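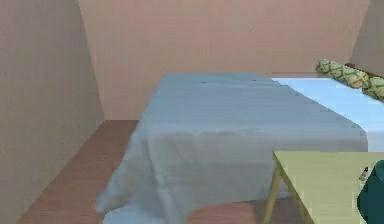

Fleltance Bedspread, large

A bedspread for people who have given up on making the bed and would like it to look otherwise. Throw it over whatever happened last night, tug the corners, leave the room.

Woven for us by Madel in a heavy brushed cotton, 295 cm on the long side, so it reaches the floor on most doubles and gets stood on by most dogs. It has no tassels. We sold one with tassels until October and the returns pile was mainly tassels.

Wash at 40, on its own, in a machine bigger than you think you need. It comes out weighing the same as a wet sheep and dries by teatime if the weather behaves. Don't iron it. Ojārs Mockus in our packing room tried and has asked us to mention his afternoon.

Price: £98, delivery included
Colours: see the drop-down, which is short
Returns: 5 weeks, unwashed, dog hair negotiable

Also in this range: Jaltau pillowcases (pair), Sekiguchi blanket, small and smaller

Questions about sizes go to Ourania Liapis, who owns the tape measure.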